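Help us write the house rules for two-armed robots

Call for participants: the Savgate Good Practice Group, spring round

Who should be allowed to reach into the work area while the arms are powered? How long does a person need to train before running a session alone? What goes in the log, and who reads it? We have been arguing over questions like these for a year at Savgate, and we love it, and now we want more people in the argument!

Savgate is a small test lab that works with soft household goods: clothing, towels, bedding, anything that bends and slumps and won't hold still. Two arms handle the cloth while a trained operator guides them. Plenty of written guidance covers robots behind fences in factories. Far less of it fits a pair of arms picking at shorts on a padded surface, with a person close by. So we are writing our own good practice guide, in plain words, and testing every rule at the bench before it goes in. 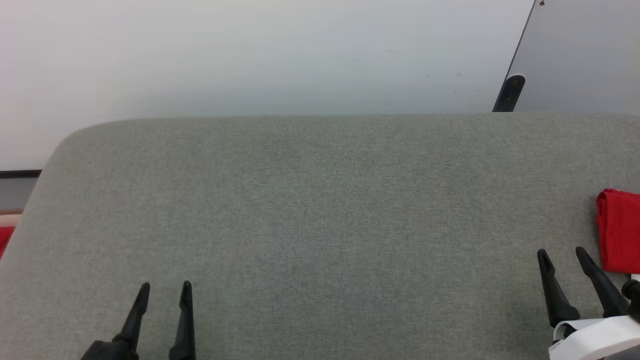
Both grippers open, with the middle of the work surface clear.

We are looking for 21 people to join the spring round. You do not need an engineering degree. In the last round some of the best changes came from a retired dry cleaner and a school bus dispatcher (she rewrote our whole handover section in one afternoon, and it is so much better). If you like clear instructions and get itchy when a checklist has two steps squeezed into one, please write to us.

What you would be doing

You would come in for four sessions over six weeks. In each one you take a section of the draft guide, currently 65 rules long, and try to follow it exactly as written while an operator runs a cloth task. When a rule is vague, you stop and mark it. When a rule slows things down for no gain, mark that too. Afterward everybody sits down with coffee and goes through the marks together, and this is usually the loud part.

The sections open for this round are:

Clearing and checking the surface before start
Hand positions and where people stand
Calling a stop, and what must happen before a restart
Gripper checks between tasks
Handling cloth near the edge, where it can hang over or slide
Writing up a near miss

The edge section needs the most work. Our current rule says cloth should be "well supported," and three operators gave us three readings of it. We would like a rule that a new person can apply without asking anyone.
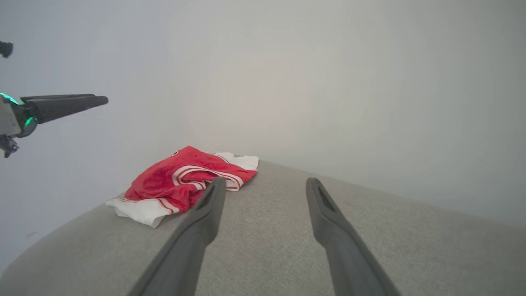
Who can apply

Anyone 18 or over who can get to our site on Moen Street and stand or sit comfortably for a two-hour session. The bench area is step-free, and we can adjust seating and lighting if you let us know. Reading and writing in English is needed, as the draft only exists in English so far. Experience with sewing, laundry, nursing, warehouse work or teaching is very welcome. So is none of it.

Please note that participants do not operate the arms. That takes a separate 50-hour training course. If you catch the bug, ask Justinas Stankevičius about the operator track when you come in.

What you get

We pay $300 for the full set of four sessions, with travel covered on top. Every participant is credited by name in the guide unless they prefer not to be. The finished guide will be free to download, and our partners at Pidix have agreed to try it in their own lab and send back comments.

How to apply

Send a short note to Cameron Kingi, who runs the group, through the contact form on this site. Tell us which section interests you and give one example of a rule, from any job or hobby, that you think is badly written. We read those out to each other. Applications close at the end of February 2026, and we will reply to everybody who writes.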